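Plarside 双腕作業セル 利用手引書
第3章 課題「スイッチ仕分け」の準備と実施 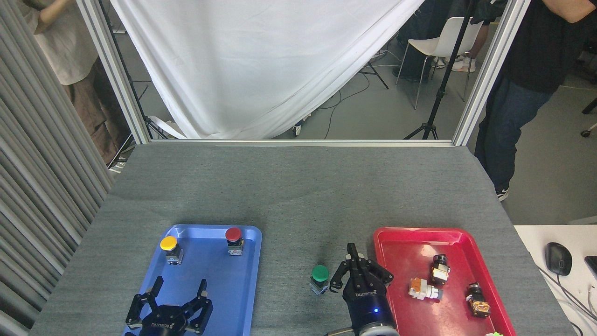 3.1 本章の適用範囲

本章は、ロボット工学実習およびロボット研究会の活動において、双腕作業セルPlarside(以下「本セル」という。)を用いて課題「スイッチ仕分け」を行う際の準備、操作、終了の手順を定めるものである。実習の受講者、研究会の会員および学内競技会の参加班は、作業に先立ち本章を通読すること。

電源系統の詳細は第2章、記録データの提出方法は第5章による。第2章に定める安全講習を修了していない者は、本セルを操作してはならない。見学は可とするが、見学者は作業班の責任者の指示に従うものとする。

本版は2018年7月25日に改訂した。6月以前に配布した版では、トレイの配置と初期姿勢の名称が異なる。旧版を所持する班は破棄し、本版に差し替えること。

3.2 課題の概要

課題は、作業台上の押しボタンスイッチおよびスイッチ部品を、左右のグリッパを用いて青色トレイと赤色トレイに仕分けるものである。

青色トレイには、色付きのキャップが付いた押しボタンスイッチを入れる。赤色トレイには、キャップの付いていないスイッチ部品を入れる。キャップの色による区別は基本課題では行わない。色別の配置を求める応用課題については、3.8を参照のこと。

グリッパはRobotiqの表示がある黒色の2指型を左右に各1台使用する。グリッパの分解、指先の交換、固定ねじの増し締めは担当教員が行う。学生がこれらの作業を行うことは認めない。

3.3 作業前の確認

(1) 利用予約表に班名と課題名を記入する。
(2) 長い髪は束ね、名札のひも、腕時計、指輪を外す。袖口の広い衣服では操作を行わない。
(3) アルミフレームの接合部に緩みがないことを目視で確認する。緩みを見つけたときは、自ら締め直さず担当教員に連絡する。
(4) 作業台のフェルト面に、しわ、破れ、異物がないことを確認する。
(5) 非常停止ボタンの位置を班員全員で確認し、声に出して指差しを行う。
(6) 非常停止ボタンを一度押し、操作画面に停止の表示が出ることを確かめてから復帰させる。

注意:作業対象の押しボタンスイッチには、赤色や黄色のキャップが付いたものがある。これらは仕分け用の部品であり、押しても本セルは停止しない。非常停止には、必ず操作卓に備え付けた非常停止ボタンを使用すること。

3.4 トレイおよび部品の配置

配置作業は、左右の腕がともに待機姿勢にあり、操作画面の状態欄が「保持」となっているときに限り行う。

手順1 青色トレイを作業台の左側に、赤色トレイを右側に置く。左右は、操作者が作業台の奥のレールに向かって立った状態を基準とする。

手順2 トレイの底が台面に密着していることを確かめる。フェルトがトレイの下で折れているときは、いったんトレイを外し、台面を平らに整えてから置き直す。

手順3 部品箱から当該課題の部品を取り出し、配置表に従って並べる。部品同士を重ねてはならない。自立する部品は立てて置き、自立しない部品は横に倒して置く。

手順4 トレイの間の台面に部品を置く場合は、左右いずれの腕からも届く位置とし、トレイの縁から指の開き幅以上の間隔をとる。

手順5 配置表の写しに班名を記入し、変更した箇所があれば余白に記す。

備考:部品をトレイの縁に寄せて置くと、指先が縁に当たり、把持の途中で保護停止となることが多い。縁際の配置は応用課題でのみ用いる。

3.5 制御ソフトウェアの起動

手順1 操作用計算機にログインし、制御ソフトウェアViltumを起動する。

手順2 「セル選択」でPlarsideを選び、「接続」を押す。左右の腕およびグリッパの状態がいずれも「正常」と表示されるまで待つ。

手順3 「課題」の一覧から「スイッチ仕分け(基本)」を選択する。課題番号は2,223である。番号の異なる課題を読み込むと、作業範囲の制限値が変わるので注意すること。

手順4 速度の上限を50パーセントに設定する。初回の利用班は、担当教員の許可なくこの値を上げてはならない。

手順5 周囲の者に「腕が動きます」と声をかけ、全員がフレームから離れたことを確認してから「初期姿勢」を押す。

手順6 グリッパの開閉試験を行う。左、右の順に全開と全閉を2回繰り返し、指の動きに引っ掛かりや異音がないことを確かめる。

注意:接続中に計算機のケーブルを抜き差ししないこと。マウスおよびキーボードのケーブルは作業台側に垂らさず、机上に収めること。

3.6 作業の実施

操作は、操作者と監視者の2名を一組として行う。監視者は非常停止ボタンに直ちに手が届く位置に立ち、作業中は他の用務を兼ねない。記録係を置く場合は、監視者とは別の者を充てる。

手順1 操作者は、記録ソフトウェアSkenuvineの「新規記録」を開き、班名と試行番号を入力する。

手順2 監視者の「よし」の合図を受けて記録を開始する。

手順3 対象とする部品を一つ選び、グリッパの指を十分に開いた状態で、その上方まで移動させる。

手順4 指の向きを部品の本体に合わせ、ゆっくりと下降させる。キャップの部分のみをつかむと部品が傾くおそれがあるため、把持位置は本体側とする。

手順5 指を閉じ、操作画面の把持表示を確認してから持ち上げる。表示が出ないときは指を開き、手順3に戻る。

手順6 所定のトレイの上方へ移動し、底面の近くまで下げてから指を開く。高い位置から落としてはならない。

手順7 腕を上方に退避させ、次の部品に移る。すべての部品の仕分けが終わるまで手順3から手順6を繰り返す。

手順8 左右の腕を待機姿勢に戻し、記録を停止する。

左右の腕を同時に動かすときは、片方の腕がトレイの間の領域に入っている間、他方の腕を同じ領域に入れないこと。領域への進入は、操作者が声に出して宣言する。

警告:腕の動作中は、いかなる理由があってもフレームの内側に手や顔を入れてはならない。部品が倒れた場合、または台から落ちた場合も、「保持」の状態にしてから対処すること。

3.7 異常時の処置

保護停止となったとき
操作画面の表示内容を記録用紙に書き写し、腕と部品の接触の有無を確認する。接触がなければ「復帰」を押し、待機姿勢に戻す。接触がある場合は復帰操作を行わず、担当教員を呼ぶ。

部品が指に挟まったまま離れないとき
腕を「保持」とし、グリッパの「開」を一度だけ押す。それでも離れない場合は、手で引き抜こうとせず、その状態のまま担当教員に連絡する。

グリッパとの通信が途切れたとき
Viltumの「切断」を押し、3.5の手順2からやり直す。再接続後も同じ表示が出る場合は、当日の利用を中止する。

部品が破損したとき
破片をすべて回収し、部品箱に付属する袋に入れて返却する。破損した部品は試行から除外し、配置表にその旨を記す。

3.8 応用課題および競技会での取扱い

応用課題では、配置表に指定されたキャップの色の順に仕分けを行う。台面に置いた部品を一方の腕で持ち上げ、他方の腕に受け渡す動作を含めてもよい。受け渡しの高さは、トレイの縁より上とする。

学内競技会「Pillay杯」に参加する班は、次の事項を守ること。

・使用する部品は主催者が当日配布したものに限る。
・1回の試行で送信できる動作指令は2,000件までとする。上限に達した時点で試行は終了し、それまでにトレイに入った部品を採点の対象とする。
・落下した部品を人の手で戻した場合、その部品は得点としない。
・フレームの周囲に立ち入ることができるのは、操作者、監視者および審判に限る。待機中の班員は通路側で待つこと。

3.9 終了および片付け

(1) 両腕が待機姿勢にあることを確認し、Viltumの「切断」を押す。
(2) 部品をトレイから取り出し、配置表と照合して部品箱に戻す。
(3) トレイは乾いた布で拭き、所定の棚に返却する。
(4) フェルト面のごみは粘着ローラーで取り除く。水拭きや洗剤の使用は禁止する。
(5) 三脚、椅子その他の備品を移動した場合は、元の位置に戻す。
(6) 記録データが保存されていることをSkenuvineの一覧で確認した後、計算機からログアウトする。
(7) 利用予約表の終了欄に記入し、異常の有無を記す。異常がなかった場合も「なし」と記入すること。

次の班が引き続き利用する場合も、(1)から(7)までを省略してはならない。引き継ぎの際は、当日に保護停止が生じた位置と、除外した部品を口頭で伝えること。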